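Trays, bowls and the tea counter: changes for the fall

The Motness canteen has moved to one tray per place setting at the tea counter and the soup station. The old stack of mixed trays, some of them older than the building's last repainting, has been cleared out. The new ones are plain pale green plastic with rounded corners and a low raised rim. We ordered 227 of them through Clandeck, which also supplied the racks by the side door.

The bowls came separately, from Saraç. They are white with a thin dark brown rim and fine lines on the outside. They cost a little more than the bowls we used before, and for that reason the first order was kept small. A second order will go in once we know how many get chipped over a season.

A few points on how the counter runs now:

Take a tray from the rack first, then the bowl. Bowls are stacked to the left of the soup, no more than 18 to a pile. Higher piles lean, and the rims knock against each other when people pull from the top.

Set the bowl toward one corner of the tray and leave the rest clear for bread, a cup and a spoon. With the bowl in the middle there is no good spot for anything else.

Bring the tray back with the bowl still on it. The wash-up crew would rather lift bowls off at the hatch than collect them from tables. Scrape leftovers into the bin under the hatch – the small one, with the foot pedal.

Trays do not go through the dish machine. They are washed by hand in warm water with the Surus liquid and stood on edge to drain. Two trays from the trial batch went through the hot cycle and came out bowed, and they now rock on the table. Please use a soft cloth. The green side of a scouring sponge dulls the plastic and leaves marks that hold tea stains.

Trays stay in the building. Last year's replacements came to 3,000 crowns, and most of that was for trays that left for offices and did not return. If you have one of the old ones on a shelf somewhere, keep it for plants or papers. We don't need it back.

The soup station opens at 11:30 as before, and the tea counter is open all day.

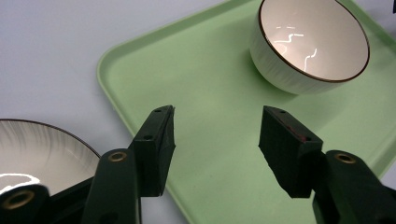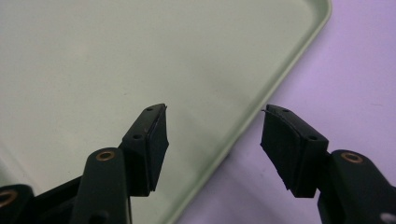 Can I take a bowl to my table without a tray?
Bowls can go without a tray at the tea counter, where people often want one for fruit or nuts. At the soup station please use a tray, as the bowls get hot and the walk to the tables is a long one.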